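Visit to the Nusora open day, Bornirley, February

We went as a group of five from the Prarnaler allotment society, mainly to hear about onions. Nusora runs trial plots and a seed store on the edge of Bornirley and opens them to growers once a year. Entry is free but you have to put your name down beforehand. Marin Krasniqi drove. The car park is on the far side of the railway bridge, so allow ten minutes to walk back, and wear boots.

## The onion trials

Ankica Trajkovski looks after the alliums and took the morning tour at 10. There are 193 onion plots this year, including bulbing types, shallots and salad onions. Most of the bulbing onions had not been sown yet, so we mainly looked at the overwintered rows, which were sown in late August under fleece. The fleece comes off in March if the ground has dried.

She was quite firm on spacing. Salad onions are sown in bands a hand's width across and not thinned at all. Several of us have been thinning ours for years. She also said the brown tips we get at Prarnaler are more likely to be wind than disease, and suggested moving the bed behind the bean frames.
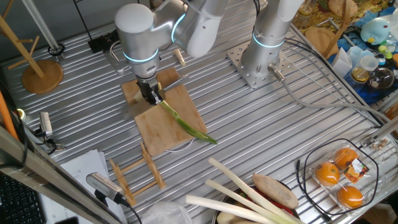
White rot took up a good part of the question time. Nusora lost two beds to it and has not grown any allium there since. The advice was to clean tools between beds, not to compost the trimmings, and to raise plants in modules if you have had trouble before. Someone asked whether it spoils salad onions pulled young, and the answer was that it can, but they often get away with it. A good one at kitchen stage should be straight, and long like the green stalk over the bamboo board, and ours have tended to fork or bend where the soil is stony. Marin wants to try a deep box of sieved compost for the next sowing.

## The seed store

The store is a converted dairy, kept at 6 degrees all year. It holds 312 named varieties of vegetable, many of them passed on by growers who gave up their plots. Vasilis Dervishi showed us the drawers and the germination cabinet. Onion seed does not keep well. He will not send out anything more than two years old, and he tests a pinch from each packet on damp paper in January.

We brought back three packets to share:

- a red salad onion listed as Ivanov
- a late leek with no name, only a drawer number
- a flat white onion for pickling

The Ivanov was bred for heavy soil, which is what we have. Please return some seed to Vasilis if it does well. He would like it cleaned and in paper, with the year on it.

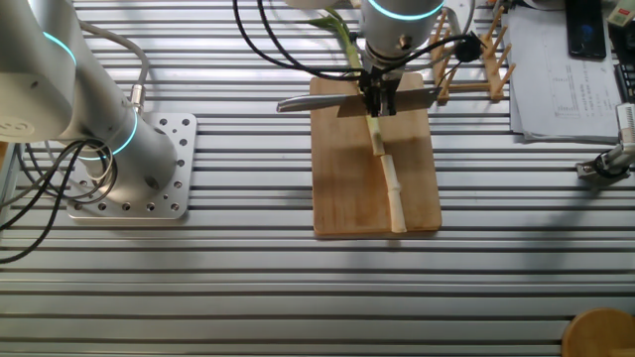

*At the Nusora open day, Bornirley.*

Lunch was soup and bread in the packing shed, and there was enough for everybody. The leek and potato ran out first. I spoke to Tin-yau Fang, who grows for two restaurants and sells his salad onions in bunches with the roots on. He says they last up to five days longer that way if stood in a little water. 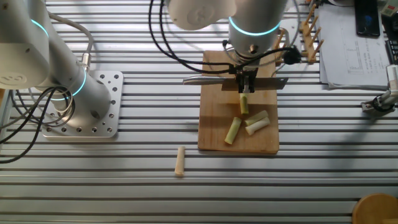 ## Soil talk

Spyros Petkov spoke after lunch about feeding. He uses no manure on onions in the year of planting, only wood ash and a little general fertiliser in April. The talk overran and we missed the second half of the compost demonstration. His handout is in the hut, pinned beside the rota.
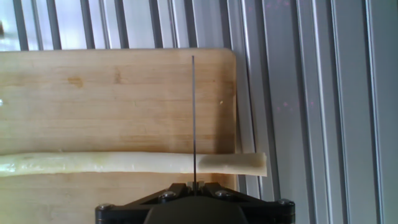 ## For next year

- Book early, as the morning tour was full.
- Take cash for the seed table.
- Ask Ankica about Welsh onions, which we did not get to.
- The bus back stops at the bridge and the last one leaves at 5.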